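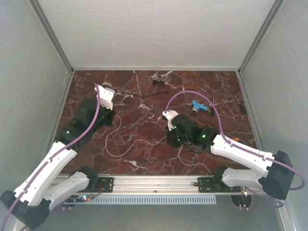

Two robot arms over a marble-patterned work surface.

Heavy rain leaves 77 homes flooded in Plorport

June 11, 2018

Floodwater entered 77 homes in Plorport overnight after a slow-moving line of thunderstorms stalled over the lower end of the valley, emergency officials said.

A total of 375 people left their homes, most of them from the streets between the river and the old rail yard. Of those, 198 spent the night at the high school gym in Fastcombe, where cots and blankets had been set out before dark. The rest went to stay with relatives or friends.

No deaths were reported. Two people were treated for minor injuries after their car slid off the Pedorico road and into a ditch.

Rekha Nair, the county's emergency management director, said the storms dropped most of their rain in under three hours and that the storm drains on the east side could not keep up.

"The river itself stayed within its banks until nearly midnight," Nair said. "The first water in people's houses came up from the street."

The Pedorico road is closed between the quarry entrance and the Fastcombe turnoff, where part of the shoulder washed away. Drivers are being sent over the ridge, and trucks are being held on the Fastcombe side until a crew has looked at the smaller of the two culverts there.

Power was out to 471 customers at the height of the storm. Service was back for all but one block by morning -- the block behind the feed store, where a transformer was standing in water.

Forecasters expect lighter showers through the afternoon and drier air by tomorrow. A flood watch stays in effect for low areas until 8 p.m.

Nandini Thampi, whose house on Canal Street took in several inches of water, said she had moved her furniture upstairs after a similar flood warning in January and had left most of it there.

"The carpet is gone, and the water heater," she said. "The rest we can clean."

Residents of the evacuated streets may return once an inspector has checked the gas lines. Those without a ride back can call the county office, which is running a van from the gym every hour. Tap water in Plorport is safe to drink, the county said, but households with private wells should boil theirs until it has been tested.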